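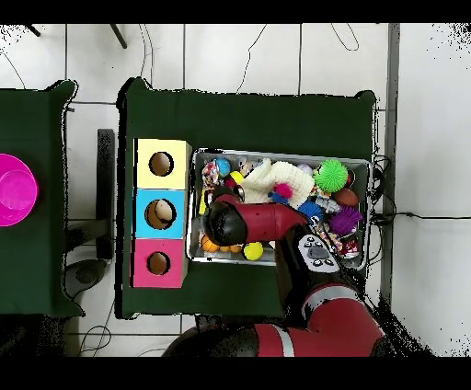

Toys in a metal tray beside the three sorting boxes at Sarmiento.

Purificación Aguirre has 377 toys in her inventory and can tell you where most of them came from. What she can't tell me, after an hour of trying, is why a pet owner should pay for a service that puts them in boxes.

"You're not paying for the box," she says. "You're paying for somebody to think about what goes in it."

Aguirre runs Sarmiento, a toy rental and enrichment outfit for dogs and cats. Customers get a selection in a cardboard box, keep it until November, and send it back for another. Before anything goes out it gets sorted on a table covered in dark green cloth, out of a metal tray and into boxes with a round hole in the top. The colors are her system. Yellow is for chewers, blue for chasers, pink for animals that mostly want something soft to carry around.

I asked who decided that animals come in three kinds.

"I did," she says. "It used to be five. We kept arguing over the fourth and fifth."

The arguing was mostly with Unai Ibarra, who handles the returns and is less sure of the scheme than his boss. He picks up a spiky ball and asks me which box I'd choose. I say yellow. He says he has put the same kind of ball in all three.

"A dog that chews will chew a pom-pom," Ibarra says. "The colors help us pack. I don't know that they help the dog."

Aguirre, across the room, hears this and doesn't argue. She does object when I call the holes a gimmick. They let a customer leave the lid shut and have the animal nose around for what's inside, she says, and they let the packers drop things in quickly. I ask whether a hole cut in any old carton would do the same job.

"Sure. Cut one. Most people don't."

It's a fair answer, though I'm not convinced it's worth a subscription. Sarmiento says it has 200 households signed up and wants 700. When I ask how many of the 200 have renewed, Aguirre says she would have to look it up. She had not sent me the number by 2021-09-21, when this piece was finished.

Cleaning is the other thing I wanted to hear about. A smooth ball is easy enough to wash. Knitted and plush toys are another matter, and there are plenty of them in the rotation. Ibarra says fabric goes through the machine twice and gets thrown out if a seam has opened.

"We lose more of the knitted ones than anything," he says. "I'd drop them. She won't."

"Cats love them," Aguirre says.

Has she measured that?

"I have a cat," she says, and goes back to the tray.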